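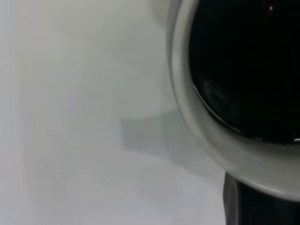

The Mikis desk top is sold as a matte white scratch-resistant surface, and I am trying to establish whether mine is stained, worn, or just lit badly. I have used it every day since December, mostly with a laptop and one mug of coffee. At arm's length I see faint gray patches toward the middle. Up close they go away. Next to the rim of the mug the top is smooth white apart from a soft gray shadow, and I can't find anything there to scrub.

Details that may matter:

Cleaner is Parsa surface spray, normal dilution, microfiber cloth.
The mug is a Zalero, dark matte outside with a white glazed interior. The foot is unglazed.
Ceiling light is a single 4000 K panel. The desk is 16 inches from the wall.
I don't use coasters.

I have read the thread on coffee rings (104 replies) and none of it fits. Those are brown and have an edge. Mine are bluish gray and have no edge at all.
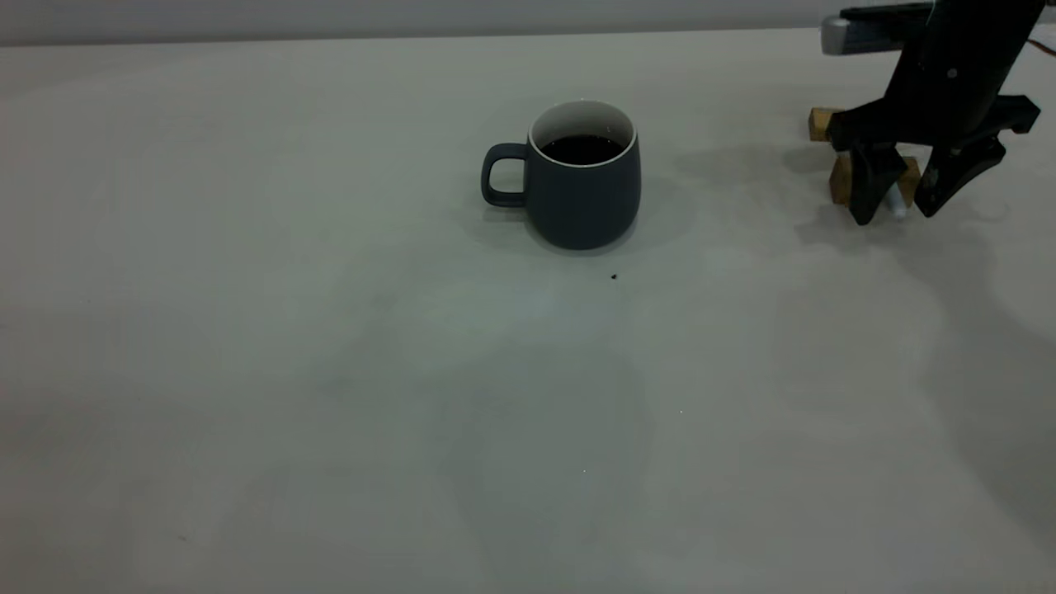 Mug on the desk top, patches across the middle and lower center.

Is this coffee, mug foot, cleaner residue or light? I would like to know before I put an abrasive on it -- the care sheet says any abrasive voids the finish warranty.

Posted by Tuncay Oral in Allby Community Help > Furniture > Surfaces

deskline_m
Accepted by original poster

Probably not coffee. Dried coffee on a white top is tan to brown and is darkest at the perimeter, where the liquid evaporates last. A diffuse gray area with no perimeter leaves two candidates: a film of cleaner that scatters light unevenly, or plain shading from the lamp. Both can look bluish under a neutral panel against a warmer wall.

An unglazed foot leaves a different mark. It drags a thin gray line or arc, which you can feel with a fingernail if ceramic has been deposited. You would see short curved strokes where the mug gets pushed around.

Separate them in this order:

1. Turn off the ceiling panel and look at the desk in daylight from two sides. A patch that moves or vanishes is light.

2. Mark one patch with a corner of painter's tape. Wipe half of it with distilled water and a clean cloth, then dry it with a second cloth. If the halves differ, it is residue.

3. Put the mug back where it normally stands and look at the surface next to its base. A shadow is softest at its outer edge and travels with the mug. A stain stays put when you lift the mug.
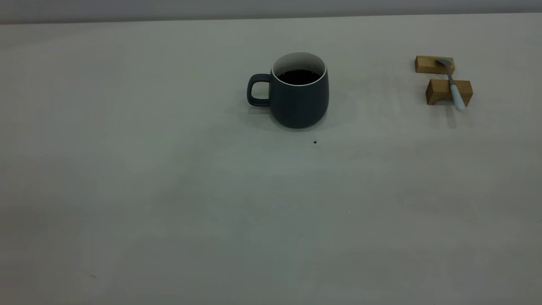

4. If there is still a patch, use isopropyl alcohol on the cloth, not on the desk. Stop if the cloth picks up white.

In both of your wider pictures the gray right around the mug fades out mostly down and to the right, as a shadow would. I would discount that part completely. The mottling farther down the table in the first of them is the part worth testing. I can't tell film from shading in a photo.

On the spray: at normal dilution it still leaves surfactant behind if you don't rinse. One water wipe a week is enough.

rkp

had the same thing, was the spray. switched to plain water and it went away after a few wipes. also get a coaster

Grindstone Ted

A 3000 grit foam pad, used damp with light pressure, will take off anything sitting on the surface. Did mine in ten minutes.

deskline_m

It will also polish a matte finish. You get a glossy spot in place of a gray one, and the gloss can't be reversed. Fine on a glazed mug, wrong for this desk.

Tuncay Oral

Ran steps 1 and 2. In daylight most of the gray is gone. One patch near the front edge remained, and the wiped half came out visibly lighter, so residue there and lighting elsewhere. I skipped the alcohol. Will rinse weekly and leave the abrasives alone. The foot of the mug has left no line that I can feel.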